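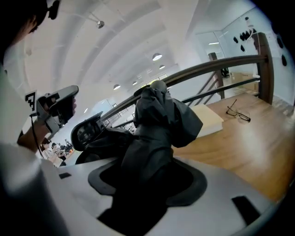
Last changed: June, by M. Forsberg

Wooden handrails, posts and landings: cleaning and upkeep

Scope. These notes cover interior stair rails and newel posts with a clear or stained finish. Painted rails are on a separate page. Exterior rails need different products and are not covered.

Identify the finish first. Put one drop of water on the underside of the rail and wait ten minutes. If it beads, the film is intact. If it soaks in and darkens the wood, the finish is worn or the rail was only oiled. Test the top surface as well, near the newel post, where hands turn the corner and wear is heaviest.

Routine cleaning. Vacuum the landing with a soft brush head, then dust from the top of the rail down. Wash the rail with a cloth wrung nearly dry in lukewarm water and a few drops of dish soap. Work in sections as long as your arm and dry each one before starting the next. Keep water out of the joint between rail and post - end grain takes it up quickly and the finish lifts from there.

Sticky rails. A tacky feel is usually skin oil mixed with old polish. Wipe with odorless mineral spirits on a white cotton cloth, with the windows open and no flames nearby. Change the cloth when it turns brown. Lay used cloths flat outdoors to dry before disposal. If the tackiness remains after two passes, the finish itself has softened and will have to be stripped.

Rails under the handrail. Slanted rails collect dust along the upper edge. An old sock over the hand cleans the top and both sides in one pull. Start at the high end.

Scuffs. On an intact film, rub with a damp melamine sponge and light pressure, then check the sheen from a low angle. For worn spots, sand by hand with 200 grit, along the grain only, remove the dust, and apply two thin coats of a matching finish. Observe the drying time on the can.

Loose posts. Grip the newel at the top and push sideways. Any movement at the base should be fixed before cosmetic work begins. Wenche Sandberg's sheet on newel bolts gives the drilling steps.

Landing floor. Same cloth, same soap, less water. No wax or silicone spray on any walking surface.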